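Dulport water contract: engineer questions how the price was built

Wayne Kettle spent June reading the tender file for the Cisternas pumping station. 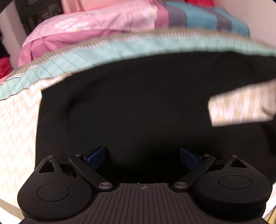
One bidder, two scopes

The contract to rebuild the Cisternas pumping station went to Pranance after a call that drew a single compliant offer. Kettle, a retired hydraulic engineer who advised the district until its last reorganization, asked for the file under the public records rule and received 1067 pages.

His first objection concerns the scope of work. The notice described a station rated at 2605 cubic meters per hour. The signed contract gives 3000.

"Those are different machines," he said. "You change the pump frame, the motor, the switchgear and possibly the intake. If you change the rating after bids close, you have to reopen the call. The rule has no size limit under which you can skip that."

The district says the higher figure was a clarification. Its procurement head, Iara Núñez, wrote in a memo included in the file that the rating "was always understood to include reserve capacity." Kettle could not find the reserve mentioned in the notice or in either of the two annexes sent to bidders.

The second firm, Zallo, was excluded for a late bank guarantee. Kettle does not dispute the exclusion. The stamp on the guarantee reads 4:40 p.m. and the deadline was 4:00 p.m.

"That part was done correctly," he said. "My question is what Zallo would have priced, and whether it would have bid at all on the larger station. We can't know."

How the price was checked

District rules call for an independent estimate before any award made on a single offer. The estimate in the file is signed by Hipólito Daza and runs to 5 pages. It prices civil works by volume and electrical works by a flat share of the total.

Kettle called the method acceptable for a budget line and too coarse for an award. "A flat share tells you nothing about the switchgear. You need the schedule of equipment, with unit prices. It was requested from Pranance and I see no reply in the file."

Asked whether he thought the price was too high, he declined to say. "I would need the schedule. It may be a fair price."

Next steps

Council member Leandro Domínguez has asked for the equipment schedule to be released before the first payment is approved. Pranance did not answer written questions. The district said the schedule is under review for commercial confidentiality.

Kettle has filed a second records request, limited to letters sent between the close of bids and the signing – he expects a reply within the legal term.

"I asked for the attachments as well this time," he said.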